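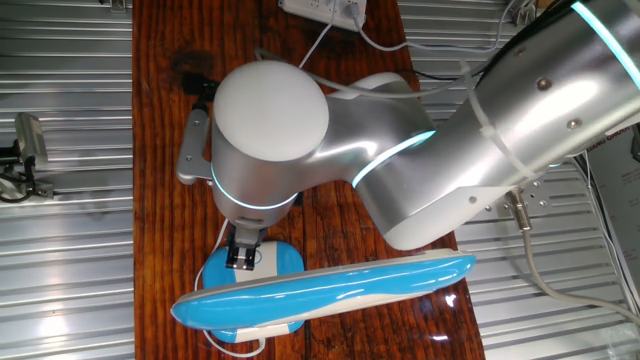 November, past 11 at night

Too tired to write this properly. Choir concert in Koltthorpe is in three weeks and we still can't get through the Chauhan piece without falling apart at the key change. Altos flat. Me included, probably me most.

Evdokia stopped us four times on page six. She doesn't shout, she just puts the pencil down. Worse than shouting. Then sang our line herself, perfect of course, and we all looked at our shoes.

Hall rental is going up to 180 a night. 180! It was 150 in the spring. Remo wants to move us to the church on Soltell Street, cheaper but freezing and the piano has that dead G. Said I'd call them tomorrow. Must call. Also must find black shoes, the old ones split at the toe and I've been coloring the gap in with marker.

Sold 30 tickets so far, most of them to Mom's building. Need a lot more than that. Flyers came back from the printer with "Winter Voces" on them, 1000 of them, all folded. Remo says leave it, it looks Latin. Evdokia hasn't seen them yet. Not going to be me who shows her.

Drove home with the window down to stay awake, singing the alto part over and over. Got it right by the bridge, every note, then lost it again in the driveway. Why can I only sing in the car.

Soup from the freezer for dinner, lentil I think, no label. Ate it standing up. Dentist bill on the counter, not opening that tonight. Called Mom back, she was watching her show and wanted me to call later, and then it was too late to call later. Tomorow.

One nice thing, the new soprano stayed behind to help stack chairs and she knows the descant already, the whole thing, learned it off a recording. Sang it in the parking lot with her coat on. Got goosebumps. Maybe we'll be ok.

Church, shoes, Mom. Bed.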